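Plorero Forum > Home & Tidying > Small Things and Cables

Print this thread | E-mail this thread to a friend

Sorting out the household earphones (finally!)

tangerine_loop wrote:
I have wanted to do this since November and last night after dinner I sat down and did it. All the wired earphones in the apartment, every drawer, every coat pocket, the glove box, the bag I only take on trains — out on the coffee table in one heap. I love wired earphones. I know, I know. They never need charging, they come in great colors, and when a pair goes missing I'm out the price of a sandwich. But mine had been living together in a shoebox and had turned into a kind of bird's nest.

What I do is find an end and work from there. Pick one bud, lift it up so the cable hangs, and follow it down with the other hand. Don't pull! If you pull, the loops close up and you get those tiny hard knots next to the split. Lift and shake a little, and most of the heap just lets go. I start with the brightest color because my eyes can follow it. 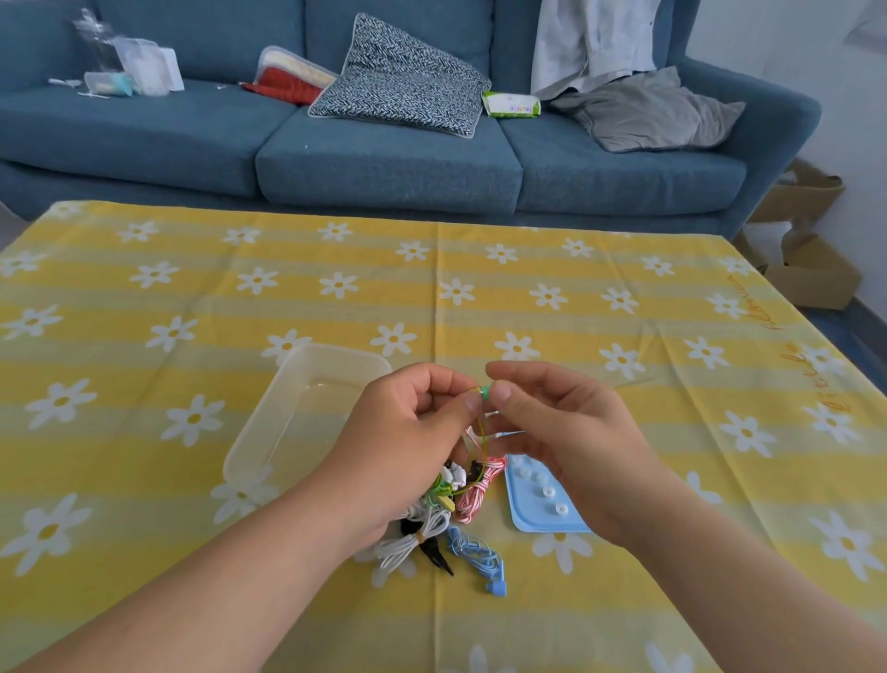

Once a pair is free I coil it around four fingers, slip it off, and tuck the plug through the middle. I used to wrap them tight around my phone and I'm sure that's what killed my old Gonness pair, right at the plug. Loose coils only now. Each pair goes into a clear box with a lid so I can see what I've got without digging.

The other half of the job is the ear tips, and I'd love to hear how other people handle these. I have a lot of spares and they get everywhere. They roll, they stick to sleeves, they end up in the couch.

pennywhistle_62 wrote:
Oh I enjoyed this so much. The hanging trick works for necklaces too, I do it with my chains. I put talcum powder on the really bad ones but I wouldn't try that near a plug.

Bogumił Górecki wrote:
I'm going to disagree about the box. One box for several pairs is the shoebox again, only smaller. Give it a month of people reaching in and you'll be back at the table. I use small zip bags, one pair per bag, and stand them up in a drawer like records. I've got mine labeled as well.

tangerine_loop wrote:
Ha, fair! But I tried bags and the rest of the family won't use them. They take the earphones out, the bag goes on the counter, and the earphones go back in the drawer naked. A box they'll drop things into. I'd take a slightly messy box over perfect bags with nothing in them.

Bogumił Górecki wrote:
Then at least tie each coil. Bread ties, the paper-covered kind. I bought a pack of 200 at the hardware store on Wysocka and I'll be leaving them to my grandchildren.

marlo_k wrote:
+1 for ties. Or a scrap of yarn. Or the little hook-and-loop strips, though those pick up every bit of lint in the house.

On spare tips: I bought a bag of 100 mixed sizes once and it was a mistake. I wear medium in one ear and small in the other, so most of that bag has never been touched. Sort out the sizes you use, give the rest away.

tangerine_loop wrote:
Mixed ears here too!! I thought it was just me.

OK, so I've gone back and put a tie on every coil that didn't have one, and I've been checking tips as I go. Look at both buds before you coil, because you will not want to undo it later. Anything missing a tip gets one right then. For the loose ones, I like using something shallow and light blue. White tips vanish on my daisy tablecloth (it's a cheerful tablecloth and it's staying), but they show up nicely on the blue.

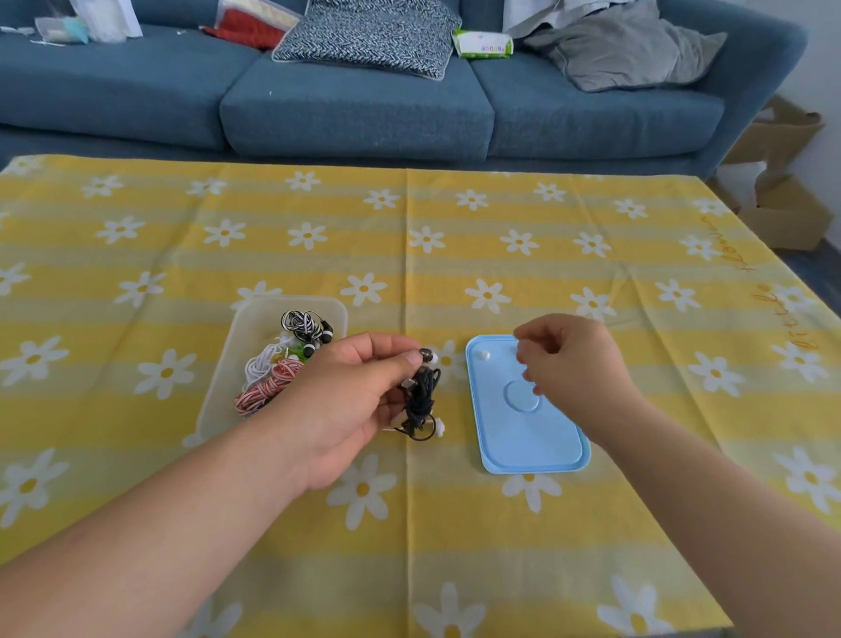

Witold Duda wrote that he would wash the tips first, before any of this. Warm water, a drop of dish soap, rinse, and leave them on a towel until morning. He takes them off the buds so no water gets near the speaker, and he wipes down the cables with a barely damp cloth while the tips dry. He was surprised how gray the cloth came out. He also tests every pair in an old radio before it earns a place in storage.

tangerine_loop wrote:
The testing! Witold, thank you, I completely skipped that. Doing it tonight with the kitchen radio. I bet I've been lovingly coiling at least one dead pair.

pennywhistle_62 wrote:
Wiggle the cable near the plug while you listen. If one side cuts in and out, it's on its way.

marlo_k wrote:
Not sure I'd throw those out, though. My brother re-solders plugs and he's glad to get them for practice.

Bogumił Górecki wrote:
A pair that cuts out goes in the electronics bin, the same day. That's how a box fills up, with things someone's brother might fix. I took a bag of old cables to the drop-off in Starkthorpe in spring and have not missed one.

marlo_k wrote:
We will not agree on this, Bogumił, but I admire the drawer.

tangerine_loop wrote:
Radio report, 9:40 p.m. Two dead on the left side, one crackly, the rest sound great. The crackly one is my favorite color, so it gets a week's grace. Tips are soaking in a cereal bowl. Next up is the charger cables, and I'm going to need a bigger table.

Bogumił Górecki wrote:
Bags.

Thread viewed 163 times

Contact us | © Plorero Forum | Back to top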